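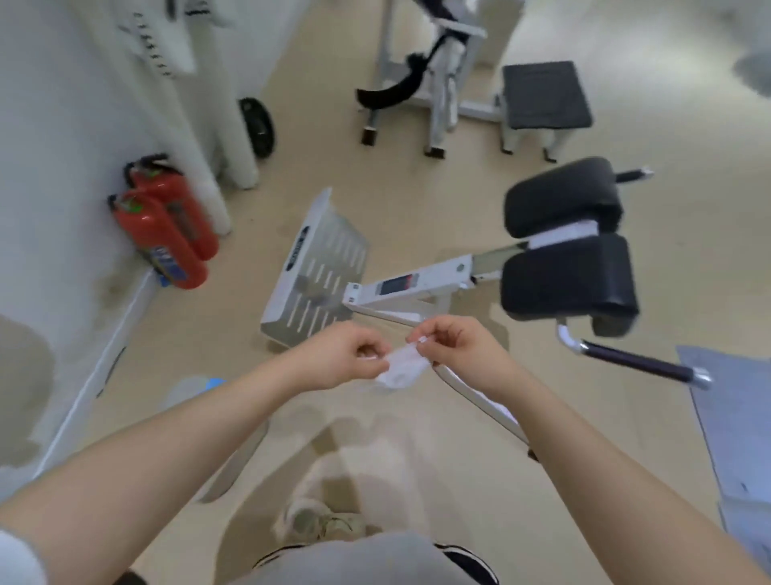 3. Wiping down and first stretch

Okay, now that your Dralus bench is bolted together, give it a wipe before you climb on. I use plain water with a drop of dish soap, and I go over the pads twice (mine smelled like the box until April!). You want your sleeves up and a little crumpled white piece between your fingers, small enough to fold into the slots of the footplate, and those slots do collect grit.

1. Wipe the pads, then the footplate.
2. Let everything dry for 2 hours.
3. Set the hip pad to hole 7. I started lower and hated it.
4. Lean forward slowly and come back up.

Note: the weight limit is 300 pounds.

Caution: never use oil on the footplate. Your shoes will slide right off it.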